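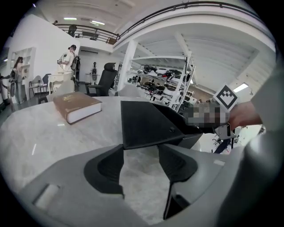 Sillside book swap moves to the old Estico showroom, and yes, the marble table stays

If you've been lugging a bag of paperbacks over to the Stiklow community hall every month, change of plan! The Sillside book swap has a new home in the former Estico showroom, and I went over in the afternoon to have a nose around before the first big session in May.

First impression: that table. It's a great big slab of white marble with soft gray veins and a rounded edge, and people were already laying hardcovers on it like it had been waiting for them. I put my own bag down and immediately got distracted by a brown hardcover with faint gold on the front and those nice creamy page edges. I didn't take it home. I'm still thinking about it.

The swap has been going since 1995, when it was two card tables and a coffee urn, and it outgrew the hall years ago. Last month 263 books changed hands in one afternoon, which is a record, and I can tell you the aisle by the cookbooks was not a fun place to be with a stroller. The new room is bigger and brighter, and the parking lot has 49 spaces, so no more circling the block behind the pharmacy.

The rules are mostly the same. Bring up to 30 books, take home as many as you brought, and please check for bookmarks (somebody left a perfectly good gift card in a thriller last winter and I hope they got it back). Hardcovers go on the marble table and paperbacks go on the shelves along the back. Kids' books get their own corner with a rug. Encyclopedias are still a no, sorry.

One new thing I'm pretty excited about: Rojanasak, the noodle place two doors down, will sell lunch boxes at the entrance from noon. Food stays out of the book room, though, and drinks need a lid.

Doors open at 10 a.m. and the swap runs until 4. If you have a lot of boxes, use the side door, where there's a ramp and a cart you can borrow. Entry is free, same as ever, and there's a jar by the door if you want to chip in for the heating. Dealers are welcome after 2 p.m. but not before, and that one does get enforced.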